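# Why Does Your Elbow Only Bend One Way?

Hold one arm out in front of you and bend it slowly. Your hand swings up toward your shoulder, and then it swings back down until your arm is straight – and there it stops! Your elbow is a joint, a place where two parts meet and can move.

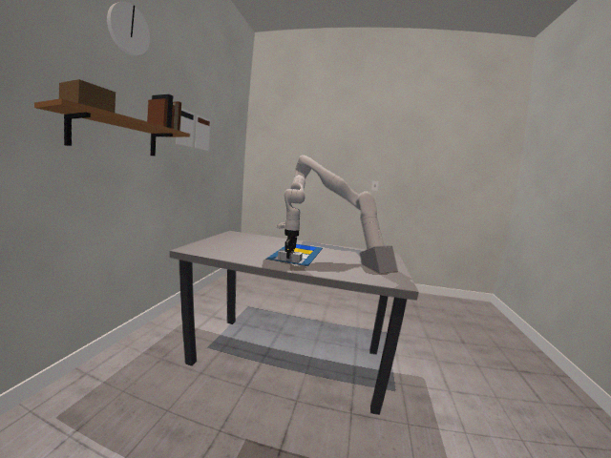

## Hinges and balls

Grown-up bodies have 206 bones or so, and babies start out with around 300, because some of the little ones join together as you grow. Wherever two bones meet, you'll usually find a joint, and joints come in different shapes.

Your elbow works a lot like the hinge on a door. It opens and it closes, and that's mostly all it wants to do. Your knee is a hinge too (go on, give it a swing under your chair).

Your shoulder is quite another thing. The top of your arm bone is round like a ball, and it sits in a shallow cup, so you can reach up, out, behind you and all the way around in a big circle, like somebody swimming backstroke.

## What keeps it from squeaking?

The ends of your bones are covered in something smooth and slippery called cartilage. You have a bendier kind in the tip of your nose – give it a gentle wiggle and you'll feel it. Many joints have a little slippery liquid inside as well, so everything slides along nicely.

## Try it with a friend

Keep your elbow perfectly straight and try to touch your own nose. My niece Karlijn tried for most of an afternoon and only managed to knock her hat off! Now bend your elbow and try again. Then see if you can find the joints in your thumb.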